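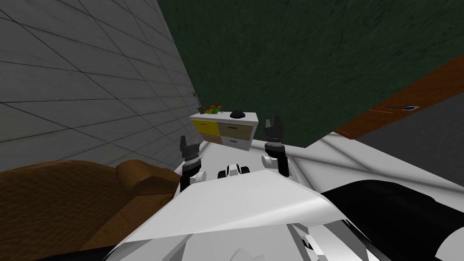
Chapter 4
Watching a Robot at Work

In March, a class from Studovum spent a morning at the Lurkell open day. Visitors took seats in groups of 15 and watched a two-armed robot work in a simulated room. The room was a plain one, with a tiled wall, an armchair and a small dresser with four drawers. A potted plant stood on top of the dresser.

Each demonstration lasted 70 seconds. Between runs, the staff changed the starting position of the arms and began again. They told the class that more than 800 runs had been stored before the open day, and that 525 of these were used for training.

This chapter follows the order of the visit. Section 4.1 deals with the arm and its joints. Section 4.2 explains how a two-finger gripper closes on an object, and why a drawer front is harder to grasp than a bowl. Section 4.3 compares simulated rooms with real ones.

Before you read on, write down the steps you take to open a drawer. Keep your list. You will need it for Exercise 2.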